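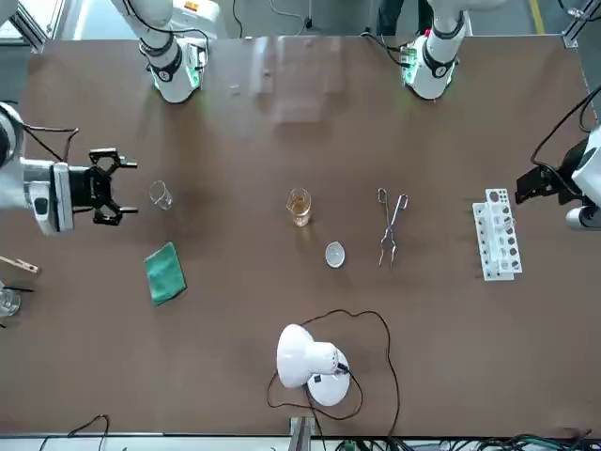
Margareta Ursu asked whether a parallel gripper can be trusted with glass at all, or whether the comparison was bound to favor soft fingers from the outset. Her question has been put to the Gripper Evaluation Service in several forms, and it is answered first.

Is a parallel gripper suitable for glassware?

In many cases, yes. A parallel gripper closes along one line, which makes its force easier to set and to repeat. The difficulty lies in the width of the opening and in the surface of the fingers. An applicant who plans to handle beakers should state the outer diameter of each one and whether it will be empty or filled. Soft fingers are offered as an alternative, and the Service does not recommend either type before trials have been run.

Which items are used in the laboratory set?

The bench set includes clear glass beakers, metal tongs, a test tube rack, a small round dish and a folded cloth. A desk lamp may also be placed on the table. Applicants may send items of their own, provided that these are clean and that a duplicate is supplied.

Why does the set include a cloth and a lamp?

The cloth tests how a gripper closes on material that has little height. The lamp has a rounded shade and a trailing cord, both of which are common outside the laboratory and awkward to plan for.

Must both arms carry the same gripper?

For the standard comparison, both arms carry the same model. Mixed pairs are accepted under the extended program, and results from mixed pairs are reported separately. They should not be set beside standard results in a purchasing document.

How many trials are carried out?

Each gripper completes 96 trials in the standard comparison. The extended program consists of 582 trials and includes two-arm handovers. Trials stopped by the operator are counted as failures unless the cause lies with the controller.

Can the Runden and Restau controllers be compared on the same bench?

Yes. The two controllers are run one after the other with the same arms and the same starting layout. The operator resets the layout by hand between trials. Differences in timing are reported, but no ranking is issued. Applicants using the Stefanou interface should first read the note on command delay.

Does the Service test cameras?

Camera comparisons are limited to fixed positions. Clear glass is part of every camera trial. Cameras mounted on the wrist are not accepted at present. Sorin Stoica is reviewing this rule, and any change will be announced in July.

Who receives the results?

Results are sent to the applicant within 18 working days of the last trial. They are not shared with the manufacturer without written consent. Raw recordings are kept for 2 years.

What happens if an item is broken?

The trial is recorded as a failure and the duplicate is used. The Service does not pay for items supplied by the applicant.

How is an application made?

Form G is available from the Gromau office and should be returned to Jocelyn Marchand. Incomplete forms are sent back without review.

Related items
Note on command delay (Stefanou interface)
Finger pads: care and replacement
Extended program: rules for mixed pairs
Preparing glassware for shipment

Contact: Gripper Evaluation Service, Gromau | Last revised 2025-03-24 | Copyright Gripper Evaluation Service | Back to top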